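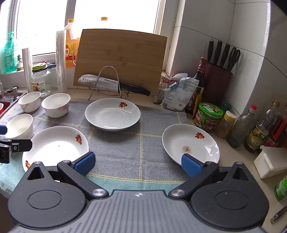
Charoen Saengthong objected during the Nadavcombe demonstration that a task finished by hand-held grippers tells us about the operator and very little about the robot. The objection is fair and is the starting point for these notes.

Session 2: notes on the visit

The task was table setting, with white plates and bowls on a cloth. Two grippers were used, each with blue finger pads. Obed Eshun gave the commentary.

Points to revise:

Grasp choice. A plate is held at the rim, so the load sits well away from the pads. Estimate the moment for a plate of 167 g before the seminar.

Reflection. Glazed crockery beside a bright window gives highlights that move with the viewpoint — treat them as a source of error in edge detection.

Transfer. The Clalus arm was shown separately. Its wrist has limits that a human wrist does not, and some recorded paths cannot be replayed.

Written work: answer Saengthong's objection in one page. Hand in to Viera Šimek.

Shares: 9 | Comments: 2

Related
Rirkia open day: handout
Friction and pad materials
Reading list for June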